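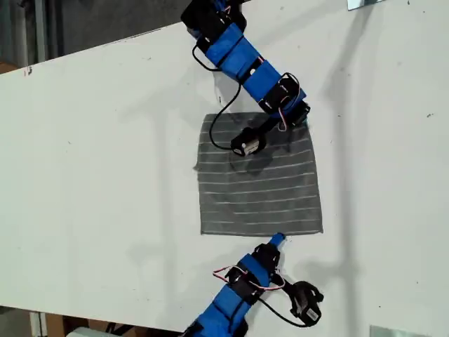

Bistness wants $2,065 a year to fold your tea towels

A laundry service that promises to pick up, wash, iron and fold a household's kitchen linen is signing up customers in Lorkitow, and the price has raised a few eyebrows at the local tenants' association.

Bistness launched its "flat linen" plan in March. For $2,065 a year, paid up front, subscribers get a weekly collection of tea towels, napkins and small tablecloths, returned in a paper sleeve. Shirts, sheets and bath towels are not covered. Neither is anything with grease on it, according to the terms on the company's website, which seems a large thing to leave out of a plan for tea towels.

The company says its finish is "measurably flatter" than what people manage at home. Asked how it was measured, a spokesperson pointed to a customer survey. The survey had 137 responses, all from people on a free trial, and the question was whether they were satisfied. It did not ask about flatness.

Trilok Katiyar, who ran a dry-cleaning shop on Skarnura Road until he sold it, is not convinced.

"A striped towel is easy. You've got lines on it already, so you can see if it's straight," he said. "Put it on a table, pull the corners out, run your hand over it, fold it. If it's a bit wavy in the middle, you're going to dry a plate with it anyway."

Katiyar said commercial folding made sense for restaurants and motels, where the volume was high and the pieces were all the same size. He used to charge by the kilo and doubts many families produce enough to fill one bag.

Bistness disputes that. It says the average home sends out more linen than it expects once somebody else is doing the work, and that it hopes to have 1,000 subscribers in the region by the end of the year. It would not say how many it has now.

The contract also deserves a slow read. Cancelling before the year is up costs 2 months' fees, and items lost in the wash are replaced with "a cloth of comparable colour", chosen by the company. Claims for stains or fraying have to be made on the day of delivery.

A rival, Tripathi Laundry, said it had looked at a similar plan and dropped it. It will still fold tea towels for customers who bring in a regular load, at no extra charge.

Last updated: April 10, 2026

Filed under: Local Business, Home & Household

Contact the newsroom | © All rights reserved | Back to top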